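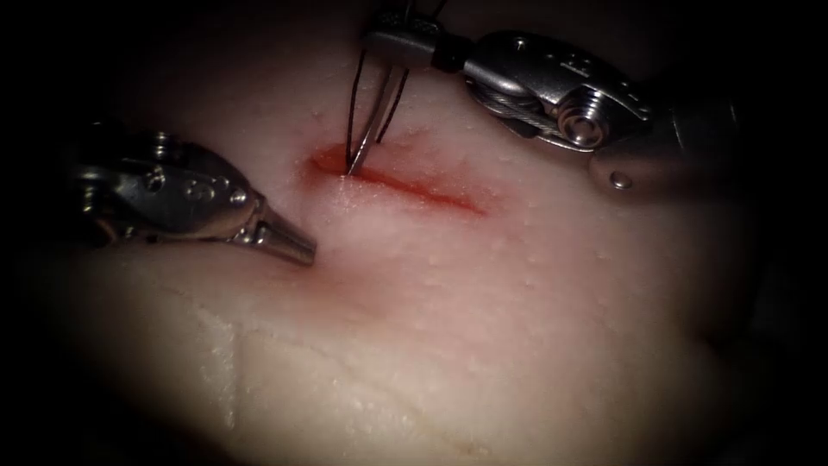 Melik Soft Tissue Pad, 2-Pack
Item 51
Sold by Undeo Training Supply

In stock
Ships in a sealed tray

Overview | What's in the pack | Setup | Care | Specifications | Shipping and returns | Common questions

Overview

The Melik pad is a soft synthetic tissue pad for practicing incisions and stitches. It is pale with a pinkish cast and has a finely textured top surface. You make the cut yourself, where you want it and as long as you want it, and then close it.

We sell it to skills labs, teaching programs and people who practice on their own at a bench. It works for open practice with ordinary hand instruments, and it works at the bottom of a box trainer or under a scope. The pad is one solid piece from edge to edge. There is no printed grid and there are no pre-cut wounds, so the whole top surface can be used.

The material gives under a needle and comes back when you let go. It will tear if you pull a stitch sideways with too much force. Many buyers ask for a tougher pad when they first order, and we do sell one (see Related items), but the Melik was made soft on purpose. A learner who drags the needle through instead of following its curve will see the hole get longer.

What's in the pack

Two Melik pads, each in its own inner film
One shipping tray with a peel-off lid
One bottle of surface fluid
One folded instruction sheet

Instruments, needles, thread and marking dye are not included. The Talavera base is sold separately and is listed under Related items.

Making the incision

Use a fresh scalpel blade. An old blade pushes the surface down before it cuts, and the edges come out ragged. Lay the pad flat, steady it with your free hand well away from the blade, and draw the cut in one pass. Shallow cuts are best for early practice. A shallow cut closes with light tension and leaves the underside of the pad whole, so the pad keeps its shape for longer.

If you want a deeper wound, make the shallow cut first and then go over it again. Cutting deep in one pass tends to leave a slope on one side.

A little red marking dye run along the cut makes the edges easier to find, above all under a strong light. Put it on with a fine brush or the corner of a paper towel and blot the extra. The dye will stain the pad for good. It also comes off on thread and on gloves, so let it settle before you start stitching.

Leave a finger's width between one cut and the next. Cuts placed closer than that pull on each other when you tighten the thread.

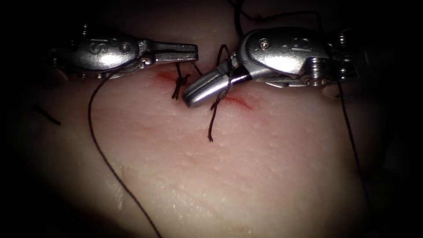

Melik pad with a thin, red-tinged incision and suture material across it.

Stitching

Both interrupted and running stitches can be done on this pad. Braided and monofilament threads will both pass. Braided thread drags a bit more and should be run through the surface fluid first. We do not recommend steel wire or barbed thread, which cut the material from the inside.

Enter the surface at a right angle and turn the needle through on its curve. Take equal bites on both sides. The pad holds a stitch best when the bite is not too close to the edge of the cut; stitches set right at the edge pull out as soon as the knot is snugged down.

Tighten until the edges meet, and stop there. When the thread is too tight the material puckers up along the line, and the pucker stays for a while after the thread is cut. Instructors like this for grading. It does mean a pad used for a badly overtightened row needs a rest before the same area is used again.

To take stitches out, cut on one side of the knot and pull from the other. Old needle holes close up partly. They do not heal, and a new stitch placed in an old hole will not hold well.

Lighting

The top surface has a sheen once fluid is on it. Under a strong lamp or a scope light, the center can wash out and look close to white, and the fine texture gets harder to see. Turn the light down a step or move it off to one side. If you are recording a practice session, set the exposure on the pad with the light already on.

Under low room light the pad looks more pink. The color is the same in every batch apart from small differences that come from curing, and we do not take returns for color.

Setup

Peel back the lid and lift the pad out by two opposite edges. Do not pull it up by one corner.

Remove the inner film slowly. If the film sticks, run cool water over it and try again.

Set the pad on a flat, nonslip surface, textured side up. The Talavera base holds it at the edges and keeps it from creeping. A damp folded towel in a shallow dish does nearly as well.

Spread a few drops of surface fluid over the top with a gloved finger. Wipe off any that pools.

Let the pad come to room temperature before cutting. Cold pads are stiffer and cut differently.

Working with curves

The pad bends. It can be laid over a rounded support so that the surface rises in the middle, or pushed in from both sides so that it folds. This is useful for learners who have gotten comfortable on the flat and need to practice reaching over a shoulder of tissue or working down into a crease. Pin it at the edges or tuck the edges under the clips of the base — do not glue it.

Keep the bend gentle. A hard fold left in overnight will set, and the pad will not lie flat again. If you need a tight curve, use a pad that is already near the end of its life.

A cut made across the top of a curve will gape on its own. A cut made along the curve stays nearly shut. Try one of each on the same pad and the difference in thread tension is easy to feel.
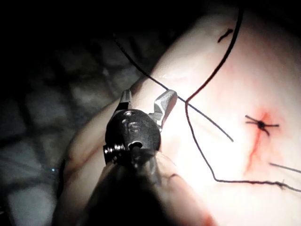 Pale, rounded surfaces under bright light, with faint reddish lines on the fold at left.

Care and storage

Rinse the pad in cool water after use and pat it with a lint-free cloth. Mild dish soap is fine. Do not use alcohol, bleach or acetone. Alcohol dries the surface and it will crack at the next session.

Put the pad back in its inner film and back in the tray, lid pressed down. Store flat, away from sunlight and away from heaters. Do not stack anything on top of the tray other than another tray. Do not freeze.

An unopened pack keeps for 17 months. Once the lid has been peeled, plan on using the pads within 6 weeks. After that the surface begins to firm up from the edges inward. A firm pad can still be used for knot tying.

Wash instruments after use. The surface fluid is water based and comes off with a rinse, but if it is left in a box joint or hinge it gets sticky.

Do not use blades, needles or instruments on a patient after they have been used on this pad. Keep a separate practice set and mark it.

Disposal

Pick out all needles and loose thread before throwing a pad away. The pad goes in ordinary trash. Blades and needles go in a sharps container. The tray and lid can be recycled where mixed plastics are taken.

Specifications

Item number: 51
Product name: Melik Soft Tissue Pad
Pads per pack: 2
Material: synthetic, cast in one piece
Color: pale pink
Top surface: fine texture
Underside: smooth
Pre-cut wounds: none
Latex: none
Animal products: none
Reusable: yes, until the surface is used up
Shelf life, unopened: 17 months
Use after opening: 6 weeks
Intended use: training and demonstration only

Related items

Talavera Base. Low-sided holder with edge clips, sized to the Melik pad. The clips can be moved to hold the pad flat or in a shallow curve. Rubber feet.

Anetti Firm Pad. Same outside size as the Melik, tougher and slower to tear. A better choice for large groups who are holding a needle driver for the first time.

Surface fluid refill. Same fluid that comes in the pack, in a larger bottle with a flip cap.

Marking dye, red. Small dropper bottle. Stains skin and clothing.

Shipping and returns

Orders placed before noon leave the warehouse the same day. In hot months, usually June through September, we add an insulated liner at no charge. Pads that have warmed up in transit are not harmed, but they should be left to cool in the tray before the lid comes off.

Unopened packs can be returned for a refund. Opened packs can't be, unless the pad arrived torn or the lid seal was broken. Please send a photo of the tray as it came out of the box, with the batch sticker showing. We will ship a new pack and won't ask for the old one back.

Schools and labs can order by purchase order. Case pricing is shown in the cart once the quantity is entered.

Common questions

Does the pad bleed?
No. There is no fluid channel inside it. For color along the cut, use the marking dye.

Can both sides be used?
Yes. The underside is smooth and a little more slippery, and stitches hold about the same. Turn the pad over only if the cuts on the first side were shallow.

Can I use cautery on it?
No. The material melts and gives off fumes.

Will it fit my box trainer?
It fits most trainers with an open floor. If yours has molded walls inside, check the floor space against the size drawing on the instruction sheet, which can be downloaded from this page.

The surface feels tacky out of the film. Is that normal?
Yes. Rinse it, pat it down and add the fluid. The tackiness goes away after that.

Can I trim the pad to a smaller size?
Yes, with a long blade or sharp scissors. Trimmed pads won't seat in the Talavera clips. Keep the offcuts in the tray for knot practice.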